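Second week of collecting

I have been putting off writing this one because the first week went badly and I wanted something better to report. The second week was better. We finished it with 479 usable episodes, and the folder names are all spelled the same way, so I'm calling it an improvement.

For anyone who missed the last post, I'm at the Favville site for most of the winter, helping collect demonstrations with hand-held grippers. You pick up the tools, do the task yourself, and the recording becomes an example for the policy to learn from. My background is warehouse software. Before this I had never held a gripper of any kind, and on my first morning I squeezed the handle so hard my forearm hurt until dinner.

The routine goes like this. We start with the calibration pass, where you hold each tool steady near the marker board and then move it slowly in an arc. If you rush it, the tracking drifts later and you don't find out until processing. Then you run the task, put everything back, and run it again. A block is 22 episodes. After a block you swap out, and I have come around to thinking that rule is a good one. By the end of a block your motions get lazy. You cut corners, you bump things, you close the fingers before you're lined up. The model will copy all of that if you let it.
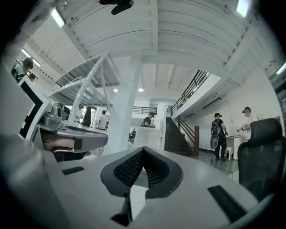

Two grippers up and the marker board behind them, Favville floor.

The room is one big open space with a staircase up to a second level, and people are working in it all day. At first I thought this was a problem. I kept asking whether we should hang a curtain or wait until the floor was quiet. Otis Kincaid, who set up the collection plan, told me to leave it alone. He wants the background to change from one session to the next. His last project, at Stillurport, had very clean data from one corner of one room, and the policy fell apart when they moved the table to the other wall.

So now we move things on purpose. Different table, different height, different side of the room. I keep a sheet of paper with the combinations we've done, because the tool for tracking this (Clastik) will show you totals but won't show you what's missing. I filed a request. I also filed one in week one that hasn't been answered.

The hardest part for me is speed. The instruction is to move at a natural pace, and as soon as someone tells you to be natural you aren't. My early episodes look like I'm underwater. The later ones are quicker but have small hesitations right before the grasp, where I was checking my own alignment. Otis says a few of those are fine. What he throws out is anything where the object leaves the camera's view for a long stretch, or where you fumble and then pretend you didn't. A fumble with an honest recovery stays in — he likes those, and tags them separately.

We lost one full block to a memory card that had not been seated all the way. We lost 10 more episodes because I started recording before the calibration pass instead of after. That was entirely me. There is now a strip of tape on the table that says MARKER FIRST in my handwriting.

The Ruiz-Ortega finger pads are holding up better than the old ones, which used to peel at the corners. I wipe them down between blocks. I'd like to try a slightly softer set for the thin items, but changing pads in the middle of a dataset is a bad idea and I've been told so twice.

Next week is the two-handed folding task. I've tried it a few times without recording, and my left hand is useless. I'm going to practice on dish towels at the apartment, with kitchen tongs, and see if that helps at all.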